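Work Diary, Shared Bench Standards Group
Orholm site
Entry for 5/13/25

The morning was given to the second reading of the draft practice for two-arm work at household fixtures. Present were Ljubica Đorđević, Arben Angelovski, Faustino Beltrán and the undersigned. Nermina Janevski joined by telephone for the section on stopping and left the call before lunch.

The draft stands at 43 clauses. We agreed last month that no clause would go forward unless two people who had not written it could read it and then do the same thing. By that test six clauses failed today. Four were sent back for plain wording and two were struck. One of the struck clauses required the operator to "maintain suitable awareness of the work area at all times." Mr. Beltrán asked what an operator would do differently after reading it, and there was no answer that satisfied the room.

Clause 9, on contact with the fixture, took up most of the session. The Plelar text, from which we borrowed freely in the first draft, treats any contact between a gripper and a fixed surface as a fault to be logged. This is workable for a cell with hard tooling and a known part. For cloth, it would fill the log by noon. The arms must be allowed to come against a rim or the foot of a post when the task calls for it, and the rule must say which contacts are allowed, how hard, and for how long. Ms. Đorđević proposed three classes: planned contact, tolerated contact, and contact that ends the run. I supported the classes but asked that "tolerated" be renamed, as it invites each operator to decide what he or she can tolerate. The word "incidental" was entered for now.

After lunch we moved to the floor to read Clause 9 against the work itself, with the rack and the cloth in its tray. Mr. Angelovski read each line aloud and I marked the sheet.

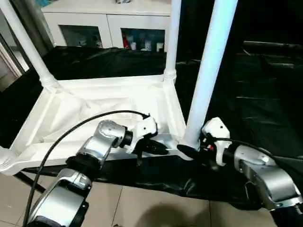
Clause 9 reading, afternoon. Both grippers at the lower tray of the rack.

The reading on the floor was more useful than the reading at the table. Three points are recorded for the next draft.

First, the clause speaks of "the edge of the fixture" as if there were only one. A tray has an outer rim and an inner recess, and a post has a foot where it meets the tray. Mr. Angelovski and Mr. Beltrán, asked separately to point to the edge, pointed to different places. The draft will name the parts.

Second, nothing in the draft speaks to cable slack. A cable needs enough length for the full reach of the arm, and that length has to lie somewhere when the arm is close in. Mr. Angelovski would set a fixed limit. Ms. Đorđević would require a check at both ends of the planned reach before the first run of the day, and a repeat of the check whenever the fixture is moved. I lean toward the second proposal. A fixed limit is easier to audit, however, and Bhattacharjee will certainly raise this when they review the text. Left open.

Third, the section on floor coverings needs an owner. The present wording allows sheeting under and behind the work, provided that it is "secured." It does not say how, or who looks at it. Plastic sheeting with folds in it is a matter for the person walking as much as for the machine. I have asked Mr. Beltrán to write a short clause covering the walking side and the arm side separately, and to keep it under 93 words. He considered the limit severe.

We also spoke, without a decision, about glass. Several of our rooms have glass-fronted cabinets, and the draft gives a clearance for walls and a clearance for people but none for glass doors or for whatever is kept behind them. Ms. Janevski had raised this in her written notes and I regret that we did not take it up while she was on the line. It goes to the head of the list for the next session.

On stopping, the morning's text was accepted with one change. Any person in the room may call a stop, and the operator must act on it before asking the reason. The former wording placed the reason first. Hrvoje Janevski, who trains the new operators, has requested this change in writing on two occasions, and I have let him know that it is done.

The Urnow comments arrived late in the day, 132 of them, many concerning commas. I have sorted out the ones that touch on meaning and passed these to Ms. Đorđević. The remainder will be handled by me in the evenings. Their comment on record keeping deserves a full reply: they ask that the log name the person who approved a restart as well as the person who carried it out. Our form has one line for both. In a small group the same person often does both, and I suspect the form was made to suit that habit. I shall propose two lines.

The date for the public draft remains July. Almost all of Part One could go out as it stands. Part Two could not, and I told the group so plainly.

Actions carried forward: Mr. Beltrán, floor coverings. Ms. Đorđević, contact classes and Urnow comments on meaning. Mr. Angelovski, names for the parts of the fixture, with a sketch. Self, restart form, glass clearance, and a letter to Bhattacharjee on the cable question.

Session closed at ten past five.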